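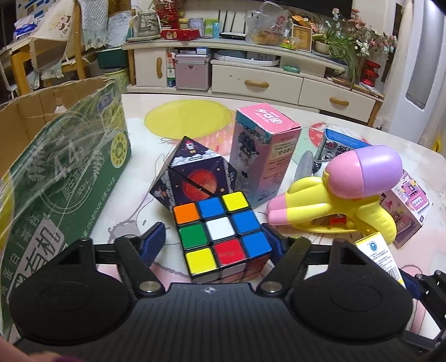

Callby Cricket Ground - Pre-Season Inspection Checklist
Inspection date: 22 Jul 2020
Scope: square, outfield, sight screens, pavilion, first aid. Indoor nets at Tinmont are covered on a separate sheet.

1. Square and pitch
Covers free of tears: Pass
Stump holes filled and level on used strips: Fail
Comment: Strip 4 has two open holes at the pavilion end. Fill and tamp before any play. Strip 7 is not to be used until August.

2. Outfield and boundary
Surface free of ruts and loose stones: Pass
Boundary rope clear of fixed objects: Fail
Comment: Rope runs too close to the concrete base of the scoreboard. Move it in and re-peg. Drain cover at deep third is seated correctly but the paint has worn off.

3. Sight screens
Wheels and brakes: Pass with comment
Comment: North screen brake holds on level ground only. Chock both sides when parked. The Jadoon replacement brake kit is on order - fit on arrival and retest under load.

4. First aid and medical
Kit sealed and in date: Pass
Ice packs in freezer: Pass
Stretcher accessible: Fail
Comment: Stretcher was behind the stacked chairs. Relocate to the wall bracket by the umpires' door. Emergency address card still shows the old Madberg Road entrance and must be reprinted.
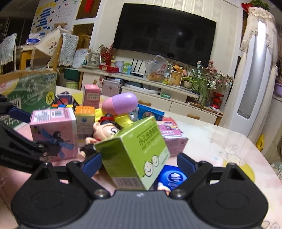

5. Pavilion and seating
Fire exits unlocked during play: Pass
Extinguisher service tags current: Pass
Bench fixings tight: Pass with comment
Comment: Limit on the upper balcony is 50 persons. Sign is present but faded. Two bolts on the front bench were retightened during the inspection.

6. Electrical
Scoreboard supply on tested breaker: Pass
Roller shed outlet: Not tested
Comment: Shed was locked. Meter at the main board read 2,324.

Result: Conditional. No match play until the failed items in sections 1, 2 and 4 are closed and rechecked.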